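Billboard walk-around, Lakeo lot, Jan 15, 2020

My usual list for the big Stestia movie board, with notes as I went (sorry, I ramble!).

Catwalk and ladder: OK. Rail gate sticks a little, I greased it.
Vinyl tension: OK, though the lower left corner is flapping. Re-strapped 6 ties.
Cut-out extension: needs work. The dragon's tail wobbles when you push on it, and I don't love that over a sidewalk. 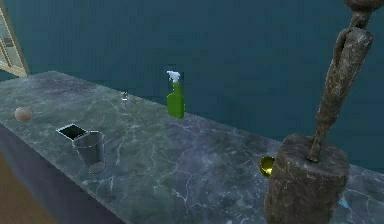 Tail bolts: two were loose, so I tightened them and told Civix I want a second bracket up there before the next windy spell.
Lights: 3 of 4 working. I've asked Ebihara for a new lamp.
Ground clearance signs: OK, but faded. New ones by June, please!
Motor for the waving arm: shut off and tagged until I've looked at the wiring.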